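3. Clothing Storage and Reuse in Small Homes

3.1 Where garments wait

Earlier work on household laundry has dealt mainly with washing itself: water, energy and detergent. Less attention has been paid to the period between the end of a wash and the return of a garment to a drawer or shelf. In the Clonovness survey, this period was recorded separately for each type of garment. Denim was of particular interest, as respondents often wore it more than once between washes and did not agree on where it should be kept in the meantime. The bed was the surface named most often. 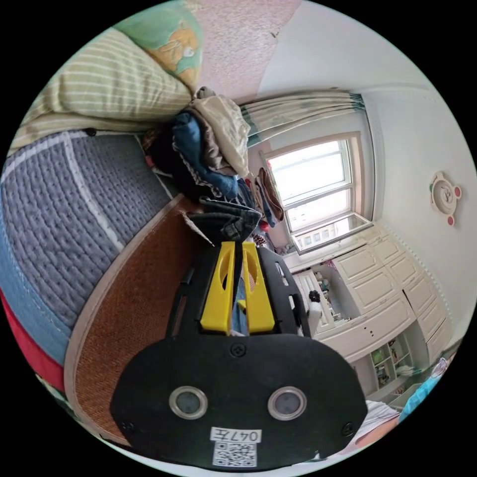
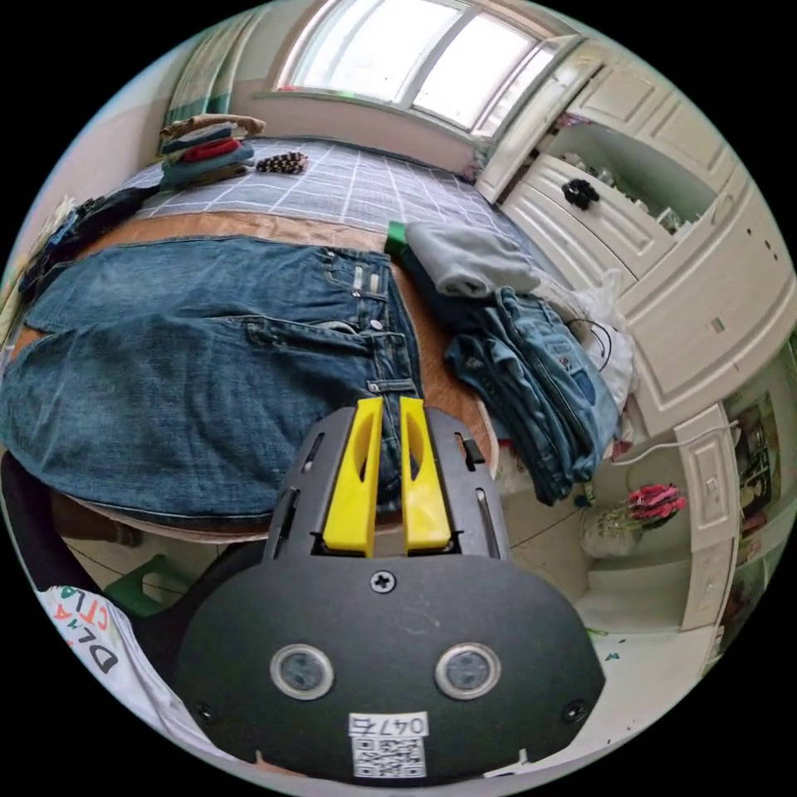
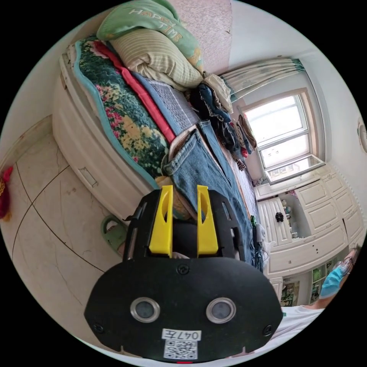
Figure 2. Bedding and clothing in a sleeping area. Blue jeans are seen on the bed in the second and third views.

3.2 Survey method

The survey covered 60 households in Clonovness and the neighboring district of Cloden. Each household kept a written log for 27 days, beginning in July. Adults noted the time at which clothing was brought into the sleeping area, the surface on which it was placed, and the time at which it was put away. Interviews were carried out by Neusa Furtado and Sixten Bråten at the end of the logging period, usually in the early evening, and followed a fixed list of questions.

Garments were sorted into 5 classes: denim, other trousers, tops, underwear and socks, and outerwear. Bed linen was logged on a separate sheet. Where a respondent could not decide between two classes, the entry was coded by Ainhoa Collado from the written note – a step that mostly concerned lined shirts and light jackets.

3.3 Partly worn clothing

Respondents drew a clear line between clean clothing and clothing that was "still good." The second group rarely went back into the wardrobe. It was hung on a chair, laid over the foot of the bed or stacked near the door, and it was moved at least once a day to make room for sleep. Several respondents said they folded jeans before moving them, even when they intended to wear them the next morning.

Storage space alone did not explain the habit. Households with an unused shelf kept partly worn denim in the open as often as those without one, a result in line with the earlier interviews by Holmgren and Unnithan. Concern about odor was given as the main reason, followed by the wish to keep the next day's clothing in sight. The effect of shared bedrooms is taken up in Section 4.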